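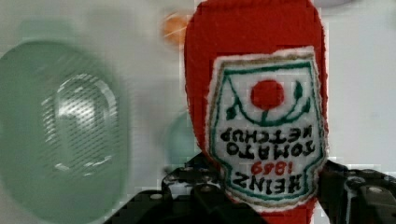

Chapter 9
Soft Goods: How a Thing Becomes a Plush

Before you start

You will need a pencil, paper, a ruler, small scissors, and one soft toy modeled on something that is not an animal. A bear will not do. Bears have been soft for so long that there is little left to decide about them. Look for a vegetable, a kitchen appliance, a slice of toast with a face. If your household has none, ask a neighbor with children, or a neighbor without children but with a desk job.

9.1 The ketchup bottle problem

A ketchup bottle is hard, smooth, and full of ketchup. A plush ketchup bottle is none of these, and yet a four-year-old will name it from across a room, even upside down, which is how many people store the real one. Something has survived the change of material. This chapter is about what survives, what gets thrown out, and who has to sew it.

Start with the body. The toy at the head of the chapter is red felt, slightly fuzzy, and its sides are softly rounded. Real bottles have shoulders, seams, ridges, and a threaded neck. Most of that can go. The color does more work than any of it: a single strong tomato red, carried over the body, tells you what you are looking at before you have read a word. Try the same shape in pale blue and you have a bottle of fabric softener. Try it in yellow and you have started an argument about mustard.

Then the label. It is a large white felt patch in the keystone shape, with a thin tan stitched border and a green outline running inside that. A designer working to a tight budget will look at those two borders and ask whether one would do. It might. But a label shape that people already know is worth spending thread on, and an outline in a second color sharpens it against the white.

Inside the outline, the tomato has been reduced to a solid red circle. On its own it could be a cherry, a button, or a stop light. The green vine curving around it, with its small pointed leaves, settles the matter. We will call this kind of helper a prompt: a small detail whose whole job is to tell you what the larger detail is.

Last comes the lettering: HEINZ and TOMATO KETCHUP in black, and the date 1869 in red, smaller. Embroidered letters are slow and fussy. They thicken at the corners, and small ones close up until an E looks like a brick. Keep this in mind when you reach Exercise 2, where most students try to stitch an entire list of ingredients.

9.2 Patch or direct?

There are two ordinary ways to put a picture on a soft toy. You can embroider straight onto the body fabric, or you can work the design on a separate piece and attach it afterward. The second is called appliqué, and it is kinder to beginners. If you ruin the patch, you have lost a patch. If you ruin the body, you have lost the toy and probably the afternoon.

Felt is the usual choice for the patch — it does not fray, so the edge can be left as cut. The price is that the edge records exactly how steady your hand was. Look closely at the white felt on the ketchup label and you will find it slightly uneven. On a printed paper label this would be a fault. On felt it passes for charm, and the trade has been grateful for this for many years.

9.3 A short case: the Temum teapot

Temum, a small maker of soft kitchen toys, once planned a plush teapot with 14 separate pattern pieces, including a lid that came off. The sample was lovely. The lid was lost before the sample got back from its first showing. The version that went on sale had 9 pieces and a lid sewn down for good, and the first run of 810 sold by December. Letters asking for a removable lid still arrive.

Their rival, Clusa, kept the loose lid on its own teapot and tied it to the handle with a ribbon. Both answers are sound. You will be asked to defend one of them at the end of the chapter, in writing, with a straight face.

Exercise 1. Turn your toy upside down and draw it from memory, then turn it back and compare. Mark the details you remembered. These are the ones carrying the likeness.

Exercise 2. Choose a packet or jar from your own kitchen. Design a felt label for it using no more than four colors of thread and one prompt. Cut it out at full size in paper before you touch the felt.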